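Week 6 handout – Setting up the wrist view on the Penia cell

Last week we got the arm moving and I promised we'd sort out the gripper before anyone tried a pick. So, that's today! We do it all in the Prostis simulator first, then repeat it on the cell in the Lund room on Wednesday.

Open your cell file and home the arm. Set the gripper speed to 60 and leave the force where it is (please don't touch the force yet, I mean it). Send the fingers to fully open and switch to the wrist view. What I want you to check is symmetry – both fingertips should come in at the bottom corners at the same height, reaching in by the same amount. If one sits higher, your tool frame is rotated, and you'll be fighting that for the rest of the term.
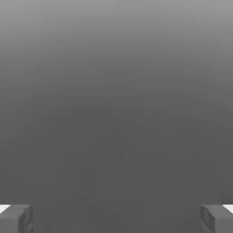
Do this with nothing in the jaws and a plain gray background, so there's nothing to distract you from the fingers. Once you're happy, save the pose as number 306 in the Corevura pose table. Then close and reopen the gripper 2 times and look again. Same place? Good, move on. If they've drifted, redo the homing step and check that the encoder offset still reads 2000.

Bring your saved file to the lab, and we'll pick up with finger wear and when to swap the pads.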